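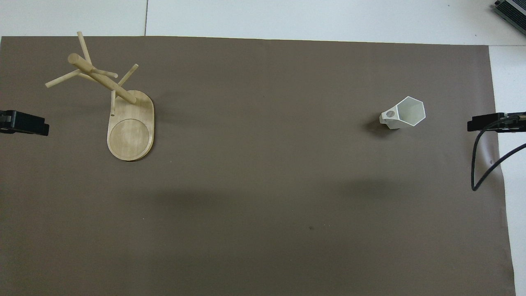 Fig. 1. Mug tree and jug on the floor paper, before setting up.

Section 2: Setting up the mug tree and jug

Read this section through once before touching anything. It takes a few minutes, and past tenants of the Duvstead kitchens have shown that the alternative takes an afternoon.

The mug tree and the white jug come as part of the Drokidgate kitchen set. They are packed together, they are meant to live together, and the steps below assume you have both. If you have one and not the other, go to 2.9.

2.1 Before you start

You will need:

the mug tree
the white jug
the sheet of brown floor paper from the box
a soft cloth, slightly damp
a second cloth, dry
the little bag of felt dots
your mugs

You will not need a hammer. We mention this on account of past correspondence.

Clear a patch of floor big enough for the paper and a kneeling adult. Kitchen tile is best. Carpet will do, but the tree will wobble on it and you will blame the tree.

2.2 Laying the paper

1. Unfold the sheet and lay it flat on the floor. It will have creases in it. Smooth the worst with the side of your hand and leave the rest.

2. Check that the paper lies flat where you mean to stand the tree. A wavy edge is harmless, but a ridge under the base will make the whole thing lean and spoil the test in 2.4.

3. Put both pieces on the paper, the tree standing and the jug lying on its side. The jug may of course be stood up, but somebody always knocks it over while reaching for the tree.

Note: Small dark specks in the paper are no cause for complaint. It is floor paper. Keep it, as you will want it again for oiling (2.8).

2.3 Getting to know the tree

The base is the long flat piece with rounded ends. At one end is the post with its pegs; at the other is a shallow round recess. The end with the recess is called the front throughout this section, whatever your own feelings on the matter.

The four pegs that branch from the post are for mugs. The short peg that stands upright on the base is not for mugs. It will hold one, at an angle, until about the time you leave the room. Use it for a loop of string, a tea strainer or nothing at all.

The small hole in the base, next to the short peg, is meant to be there. Please don't fill it. Pendo Mosoti in our Goletgate workshop has taken wood filler, candle wax and on one occasion chewing gum out of returned bases, and she would like it to stop.

2.4 Checking that it stands properly

1. With the tree on the paper and nothing on the pegs, press lightly on the tip of the post with one finger. The base should stay put.

2. Press on each corner of the base in turn. If it rocks, turn the whole tree round and try again. If the rock moves with the tree, it is the base. If it stays where it was, it is your floor, and this manual can't help you.

3. Take hold of each peg and try to turn it. A peg that turns should be pushed home with a firm twist by hand. Stop when it stops.

4. Run a dry cloth along the post and pegs. If it snags, rub the spot with fine sandpaper, going with the grain, then wipe away the dust.

CAUTION: Do not lift the tree by a peg, loaded or otherwise. Lift by the base with one hand and steady the post with the other.

2.5 Fitting the felt dots

The dots go on the underside of the base. People have put them on the pegs, on the mugs and, in a letter we keep on the wall at Goletgate, on the cat.

1. Lay the tree on its side on the paper, front end towards you.

2. Wipe the underside with the damp cloth and then the dry one. Wait until the wood feels dry.

3. Peel a dot and press it on near one end of the base, a thumb's width in from the edge. Hold it while you count slowly to ten.

4. Do the same at the remaining positions, keeping the two sides matched.

5. Stand the tree up again and leave it alone overnight. Dots put to work straight away tend to creep out sideways and collect crumbs.

Spare dots can go under anything else in the house that scrapes.

2.6 Preparing the jug

The jug is white plastic and has six sides, which gives you a choice of corners to pour from. All of them pour. The one opposite the handle is the one that pours where you were aiming.

1. Wash the jug in warm water with a little washing-up liquid. Work a cloth into the angles between the sides, where dust likes to settle.

2. Rinse and turn upside down to drain. Drying it with a towel is allowed but leaves fluff in those same angles.

3. Look into it against a light. Shading along the inside faces is only the shape of the thing and won't scrub off, though you are welcome to spend a Saturday on it.

The handle is small and has a round hole through it. The hole will go over a hook if you have one to spare. It is for hanging the jug up empty. A full jug should be carried with one hand on the handle and the other round the body.

CAUTION: Do not put boiling water in the jug. Do not put the jug on the hob. Do not use the jug to prop open the oven.

2.7 Putting everything in its place

1. Choose a spot on the worktop away from the hob and the sink, with a hand's width of space all round. Mugs stick out further than people expect.

2. Set the tree down with its front towards you.

3. Hang the first mug on the lowest peg you can find and the second on the peg most nearly opposite. Then fill the other two. Loading one side first is how most of our replacement mugs come to be ordered.

4. Turn the mugs so their handles sit well down on the pegs, up against the post if they will go. A mug hanging by the last bit of peg is a mug on its way somewhere.

5. The recess at the front will take a small dish, a tea light that you have no intention of lighting, or the spoon you always put down wet and lose. Wipe it out now and then if it is the spoon.

6. Stand the jug beside the tree, upright, handle outwards.

Note: The tree is made for ordinary mugs. The big soup mugs from the Pringle range have handles too narrow for the pegs and are too heavy in any case. They stack quite well in a cupboard. If you force one on you will get it off again, but not that evening.

CAUTION: Hang mugs dry, or nearly. Water runs down the peg and into the post, and pale wood keeps a record of everything.

2.8 Looking after the wood

Wipe the tree with a barely damp cloth once a week, or whenever it next occurs to you. It must not go in the dishwasher. Nor must it be left to soak, however convincing the tea stain.

Oil it twice a year. March is a good month for the first go, when the heating has been drying things out all winter.

1. Take off the mugs and spread the brown paper on the floor as before.

2. Put a little food-safe oil on a cloth. If the cloth drips, that was not a little.

3. Start at the rounded tip of the post and work down. Do the pegs next, then the base, and finish with the recess, where the oil will pool if you let it.

4. Leave for 80 minutes. Wipe off whatever the wood hasn't taken up.

5. Leave overnight before putting the mugs back.

CAUTION: Oily cloths can catch fire on their own if left in a heap. Open them out flat outdoors to dry before they go in the bin.

2.9 If something isn't right

The tree leans. Check for a ridge in the paper, a missing dot or a soup mug. From directly overhead the post will look as if it leans in any case. Get down to its level before writing to us.

A peg has come out. Push it back with a twist. If it comes out again, put a dab of wood glue on the end, push it home, wipe off the extra and give it a day.

The mugs knock together. Turn every other handle the opposite way. If they still knock, you own wide mugs.

The jug won't stand up. It will, on its base. If it still tips, check for a dishcloth underneath.

The jug smells of something. Fill it with warm water and a spoonful of bicarbonate of soda, leave for an hour and rinse. If it smells of paint, somebody has been using it for paint, and it should go on being used for paint.

One of the pieces is missing. Look under the brown paper, then in the box, then in the box again. After that, write to Ezekiel Mbeki at the Drokidgate parts desk and quote part 2000 for the mug tree or part 2173 for the jug. Felt dots have no part number. He sends them in an ordinary envelope and asks only that you don't tell him what happened to the last lot.

Go on to Section 3, Drawer Dividers, once the tree has stood overnight with all its mugs on. Fold the paper along its old creases and put it back in the box.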